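The Year I Moved Back In With the Kitchen Table

When I left my last apartment I sold nearly everything that wouldn't fit in the back seat. The couch went, the bookcase went, the lamp I never liked went first. What I couldn't sell was the table, so it came with me to Listevville, upside down on a friend's trailer with its legs in the air like a dead beetle, and for the first two months it was the only real furniture I had.

I ate on it. I worked on it. I did my taxes on it, folded shirts on it, and once, during a bad cold, put my head down on it and slept until four in the afternoon. And somewhere in there I started wondering why I'd spent so many years eating dinner on the couch with a bowl in my lap. 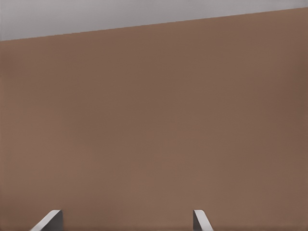
My parents were table people. Supper was at six and you sat down for it, even if you'd had a fight with somebody in the room, even if the game was on. I hated that rule when I was 15 and I'm sure I said so. Then I grew up and got a place of my own in Grundham, and the first thing I did with all that freedom was stop sitting down. I ate over the sink. I ate in the car. I had a perfectly good table and it held mail — so much mail, plus a bike helmet, plus a bag of things I meant to return to a store that later closed.

I don't think I'm unusual. I asked for stories in my column last December and got 51 replies, and most of them started with some version of "well, we used to." One woman told me her family's table had been under a jigsaw puzzle of 1,000 pieces since the spring and they'd all quietly agreed to eat in the den until it was done. A man in Dernen wrote that he and his wife bought a huge table for when the kids came home, and the kids come home and stand in the kitchen. Everybody stands in the kitchen! You could put out a banquet in the next room and people would still be leaning on the stove.

So I decided to make myself a rule of my own. Dinner at the table, every night I was home, for one winter. No phone, no laptop. Toast counted as dinner as long as I sat down to eat it.

The first week was awful. I'm a fast eater and with nothing to look at I was done in six minutes, and then I just sat there with the refrigerator humming at me. I tried a candle, which made me feel like I'd been stood up. I tried the radio, which was better. By the second week I'd started cooking a little more, mostly out of boredom, and by the third I'd invited the neighbors from across the hall, who brought their own chairs. I only had the one. 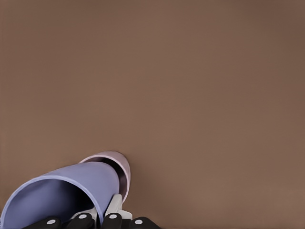
Chairs, by the way, are where all the money goes. I had no idea. I went looking in a secondhand place called Zakharchenko, out past the tire shop, where they stack them right up to the ceiling, and the set I fell for was $700. For four! I walked around the block and came back and they were still $700. I ended up with two mismatched ones for $25, one of which pinches you if you lean left, and I've grown fond of both.

What I noticed, once there was somewhere to sit, is how long people will stay. The neighbors came for soup and left after eleven. We hadn't done anything. We'd talked about their landlord (also my landlord), and whether you can freeze cheese, and a trip they took years ago where it rained the whole time. If we'd been on a couch we'd have put something on to watch and that would have been the evening.

I've slipped a few times. There was a stretch in February when work was bad and I had cereal in bed more nights than I'd like to admit. And the mail has started creeping back. It sits on the corner by the wall, a small pile, and every few days I move it to the counter and it finds its way home again.

But I've kept the rule, more or less, even though winter's over. My folks came to visit last month and my mother asked what time we were eating. I said six.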